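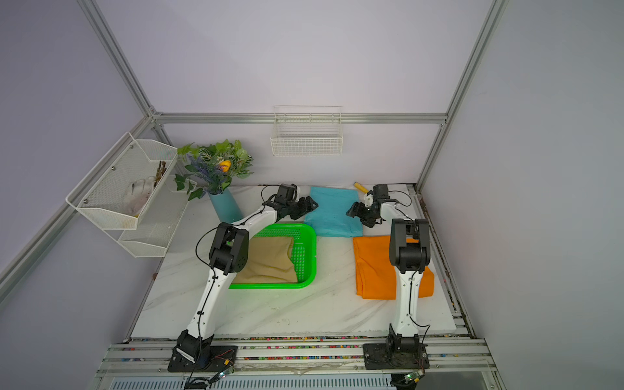 How to fold towels so they fit the cupboard you have

Most folding advice starts with the towel. I think that's backwards. Half the tricks going around online look lovely on a bench and then stick out past the edge of the shelf, so the door won't shut. Start with the shelf and work back.

What you need

A tape measure, a flat surface wider than your biggest towel is when folded in half, and a clean stack of towels. You don't need a folding board. I bought one from Flakdale and it was a hinged sheet of plastic that did what my forearm already did.

Step 1: Measure the shelf

Write down the depth first, front to back, with the door closed. Mine is 50 cm at the back wall, but the hinges steal a bit. Take off 3 cm so you aren't jamming things in. Then measure the width and decide how many stacks you want across it.

Step 2: Fold lengthwise in thirds

Lay the towel flat with the long side facing you. Bring the far edge over by a third, then the near edge over the top of it. Smooth it from the middle out. If the hems don't line up, leave them. Towels shrink unevenly, the woven band more than the rest, and no amount of tugging fixes that for longer than one wash.

Step 3: Fold to the depth

Fold the long strip in half, then check it against your shelf measurement. For most bath towels you'll need to fold again, either in half or in thirds. Thirds gives a fatter bundle that stands up better. Halves stack flatter. Try one of each before you do the whole load.

Step 4: Put the round edge out

Fold facing the door, loose edges to the back. It's easier to grab one without dragging out its neighbours. This is the one "hotel" tip I'd keep.

What about rolling?

People claim rolling saves space. I tried it with the same 13 towels on the same shelf and two of them ended up on the floor of the cupboard. Round things leave gaps. Rolling is fine for a basket or a gym bag, and it does look nice, but I wouldn't call it a space saver.

Vinegar, softener and other promises

Fabric softener makes a towel feel plush and drink less water, so I skip it. Vinegar in the rinse is supposed to bring old towels back. Mine came out smelling faintly of chips and otherwise the same colour and feel as before. A good shake before hanging did more.

Hand towels and face cloths

Same method, one fewer fold. Face cloths I just fold in four and stand in a small tub - life is short, and they slide off any stack taller than a coffee mug.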